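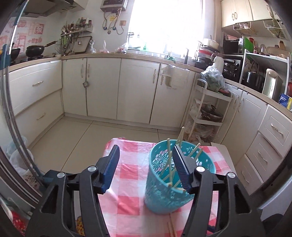
Planning the Spring Equipment Order

I have been putting off the equipment plan since January and this week I finally sat down with it. I run a small outfit that records hand tasks in ordinary homes, and every spring I have to decide what to buy, what to repair and what to leave alone for another year. Writing it up here helps me keep the numbers straight. A couple of people who do the same kind of work also asked how I go about it.

The main item is the hand-held grippers. We have been working with a pair of them in kitchens, mostly on small sorting and putting-away jobs. Chopsticks and a perforated plastic basket have been a large part of it. Thin sticks are hard on fingertips. They roll, they cross over each other, and a worn pad will let one turn sideways just when you want it straight.

So the first line in the budget is pads. I used to treat pads as something you buy when the old ones look bad. That was a mistake. Last year I ran short twice and lost working days both times while an order came in. This year I am setting aside $400 for pads and small hardware together, and I will spend it in one go at the start of the season. The small hardware is mostly pivot pins and the screws that go with them. They are cheap enough that I never bothered to write them down before, and then I could never say where the money went.

The second line is a spare gripper. I had quotes from Trerar and from Pagano. Trerar was lower on the unit itself, but charged separately for the fingertips and for shipping, and by the time I had added everything up there was not much between them. Pagano includes a set of fingertips and will sell single links if you break one. I have broken one, so that counted for a lot with me. I have not ordered yet. I want to hold the Pagano handle for an afternoon first, as the one they sent last time had a grip that was too wide for two of us.

I did look at a fixed arm. Burkwood has a small tabletop model that I like, and I spent more time on the brochure than I should have. The trouble is where we work. Family kitchens already have a microwave, a kettle, a rice cooker or some other cooker, and the week's vegetables waiting in their bags. The table is often the only clear surface, and it may have a plastic cloth on it that nobody wants clamped. A fixed arm needs a mount, a power outlet close by and somebody to watch it. I would also have to carry it up stairs. A hand-held tool goes in a shoulder bag. I crossed the arm off for this year and moved that money down the page.

Where it moved to was storage and batteries, neither of which is any fun to buy. We fill drives faster than I plan for, every single year. I put in $300 for drives. Batteries I am replacing two at a time, oldest first. I write the purchase month on each one with a paint marker. Before I did that I had a drawer of batteries that all looked the same and no idea which ones were tired.

There is a short list of household things too. Most of the time we use whatever the family has, and that is better for the work anyway. But I keep a box of our own basics for places where people would rather not lend their things: a few baskets in different sizes, wooden chopsticks, plastic cups, a tablecloth. I had no line for this box before and paid for it out of grocery money. It now has a line. It is small, and I expect to go over it on chopsticks, as they get left behind in other people's baskets.

Repairs are the part I am least sure of. Judano did our servicing last year and did it well, but the turnaround was slow and the tool was gone when I needed it. With a spare on hand I could live with that. Without one, I can't. That makes the spare gripper and the service plan really one decision, and I should have been looking at them together from the beginning. If I buy the spare, I will stay with Judano and pay per visit. If I don't, I need somebody closer, and I haven't found them yet.

A few notes to myself for when the orders go out:

Check pad sizes against the tool and not against the old invoice. The invoice was wrong last time.

Ask Trerar if they will drop the shipping charge on a combined order.

Get the return terms from Pagano in writing.

Leave a little unspent. Something always comes up by summer, and it is usually a cable.

I still have to work out what to do about cases. The soft bag is coming apart at the strap and a hard case costs more than I want to pay. I may just have the strap sewn. The shoe repair place near us did a good job on my other bag, and they open at eight, so I can stop on the way to the next kitchen.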